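Zirel Magesa Reading Lamp
Set-up and User Guide for Reading Rooms and Study Spaces
Issue of Sunday, November 1, 2020

Section 4: Fitting, Placing and Adjusting the Lamp

4.1 Before you start

Read this section to the end before fitting the lamp. It applies to the Magesa lamp with the Trurach clamp and to the same lamp with the weighted foot. Where a step applies to one version only, this is stated at the start of the step.

Check that the box contains the following:

Lamp head with upper and lower arm, joined
Trurach clamp or weighted foot
Mains adapter with detachable lead
Hexagonal key
Two felt pads (weighted foot only)
Card template for setting the head height

If any part is missing or damaged, do not fit the lamp. Keep the packing and contact the Traststead supply office, quoting the order number printed on the delivery note. Parts from earlier Zirel lamps must not be used with the Magesa. The clamp pins look alike but differ in length.

CAUTION: The arms are under spring tension. Leave the transit strap in place until the lamp is fixed to the table or seated in its foot. Releasing the strap early can cause the arm to rise suddenly.

4.2 Fitting the Trurach clamp

1. Choose a position on the rear edge of the table. For a right-handed reader the lamp should stand on the left, and for a left-handed reader on the right. On shared tables, use the left unless the room supervisor has asked otherwise.

2. Turn the clamp screw anticlockwise until the jaws are open wider than the table edge.

3. Slide the clamp fully on to the edge so that the back plate touches the table. The pin socket must face upwards.

4. Tighten the screw by hand until the lower pad is firm against the underside. Use the hexagonal key for a further half turn and no more.

5. Try to move the clamp from side to side. If it slips, remove it, wipe both pads and the table edge with a dry cloth, and repeat from step 2.

Note: Do not fit the clamp to glass, to a table flap, or to an edge that has been repaired with filler. Use the weighted foot in these places.

4.3 Fitting the weighted foot

1. Place the foot upside down on a folded cloth. Peel the backing from the felt pads and press one on to each marked area.

2. Turn the foot over and set it down where the lamp is to stand. The longer side of the foot goes towards the reader.

3. Remove the plastic plug from the pin socket. Keep the plug with this guide; it is needed if the lamp is returned for repair.

CAUTION: The foot is heavy. Lift it with both hands and do not slide it across the table, even with the pads fitted.

4.4 Joining the arm and connecting the power

1. Hold the lower arm with one hand and lower the pin into the socket. The arm should drop until the collar rests on the rim.

2. Turn the arm slowly through a full circle. Movement should be smooth and slightly stiff. If the arm grates, lift it out and check the socket for grit.

3. Keep one hand on the upper arm and undo the transit strap. Let the arm rise gently to its resting position.

4. Lead the cable down the back of the table and through the cable clip on the clamp or foot. Leave a loop long enough for the lamp head to reach every position without pulling.

5. Plug the cable into the mains adapter, and then the adapter into the wall or floor socket. The standby mark on the lamp head will glow dimly.

Note: In rooms with floor sockets, the socket lid must close fully over the lead. A lid that stands open is a trip hazard and should be reported to the room supervisor.

4.5 Setting the colour and level of the light

The lamp leaves the factory at its coolest and brightest setting. This is suitable for checking that the lamp works but is tiring for long periods of reading. All lamps supplied to reading rooms should be reset as follows.

1. Touch the standby mark once. The lamp comes on.

2. Touch and hold the colour mark until the light begins to change. Release it when the light reaches its warmest setting, 3000 kelvin. The lamp blinks once to confirm.

3. Touch the plus or minus mark to set the level. If a light meter is available, lay it flat where the book will rest and adjust the lamp until the meter shows 500 lux with the room lights on. If no meter is available, start at the middle level and move up by one step for small print.

4. Touch and hold the standby mark until the lamp blinks twice. The colour and level are now stored and will return each time the lamp is switched on.

5. To prevent readers from changing the stored colour, press the recessed button under the lamp head with the end of the hexagonal key. The level can still be adjusted. Press the button again to release the lock.

Note: A lamp that loses its stored setting after being unplugged has not been locked correctly. Repeat steps 2 to 5. If the fault remains, see Section 7.

For rooms holding manuscripts, prints or other items that may fade, the settings above do not apply. Obadia Shemweta, collections adviser at Traststead, keeps the separate table of light levels for these rooms, and his written agreement is needed before lamps are installed there.

4.6 Setting the height and angle of the head

1. Stand the card template upright on the table beneath the lamp head, with the printed arrow pointing up.

2. Lower the head until it just clears the top of the card. Remove the card.

3. Tilt the head so that its lower face is level with the table. Then tilt it a little away from the reader.

4. Sit in the reader's chair at normal height. The bright underside of the lamp head should not be visible. If it is, lower the head or tilt it further until only the outer shell can be seen.

5. Tighten the friction screw on the middle joint until the arm holds its position when released. Do not overtighten.

The front edge of the lamp head should stand at least 195 millimetres behind the centre of the open book. Closer positions throw a shadow from the reader's hand across the page, most noticeably when notes are being taken in pencil.

4.7 Several lamps in one room

Where lamps face one another across a shared table, stagger them so that no lamp stands directly opposite another. Each head should be tilted towards its own reader's place. When all lamps are in position, switch them all on and walk round the room at seated eye height to check that no reader looks into the underside of a neighbour's lamp.

Lamps at the ends of long tables are often knocked by people passing. Move these inwards by the width of one clamp. During the January trial in Room 311, Aidan Ó Dálaigh of the fitting team recorded that lamps moved inwards in this way kept their settings, while those left at the corner needed regular attention.

Number each lamp on the underside of the foot or clamp, and enter the number in the room record together with the stored colour and level. The record sheet is at the back of this guide and may be copied.

4.8 Checking for glare from the table

Carry out this check last, with the lamp at its stored setting and the table laid out as it will be used. Repeat it by day and again after dark, as light from windows and ceiling fittings will also affect the result.

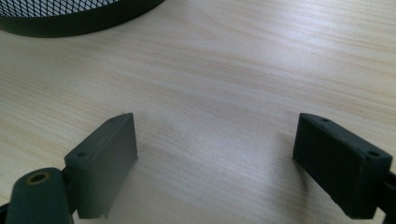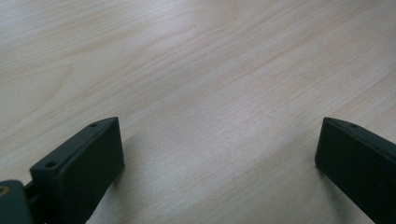 Glare reaches the reader from the surface beside the book as well as from the lamp itself, and it depends on the position of the eye as much as on the strength of the light. The usual test is to look for the grain. On the pale wooden tabletop shown in both views, a broad bright patch washes out part of the grain and leaves a haze, while the fine lines remain easy to see elsewhere. Where a patch of this kind falls on the reading place, switch the lamp off and look again from the same position. If the patch remains, the cause is a window or ceiling fitting, and the blind or the seat should be moved. If it goes, swing the lamp arm further to the side and repeat the test. Lowering the level of the lamp should be tried only after its position has been changed.

If glare cannot be removed by moving the lamp or the seat, a matt reading mat may be placed under the book. Mats should be plain and of a middle tone. Glossy blotters and clear plastic covers make the fault worse and should be taken away.

4.9 Handing the room over

1. Wipe the lamp head and arms with a dry cloth.

2. Place one reader's card at each lamp, showing how to switch on and how to change the level.

3. Give the room record, the spare hexagonal keys and any unused felt pads to the room supervisor.

4. Ask the supervisor to sign the record. Send one copy to Esther Mabula at the Traststead supply office and leave the other in the room.

Questions about fitting should be sent to Mwanahawa Muriithi in the same office. Faults in use are covered in Section 7, and cleaning in Section 5.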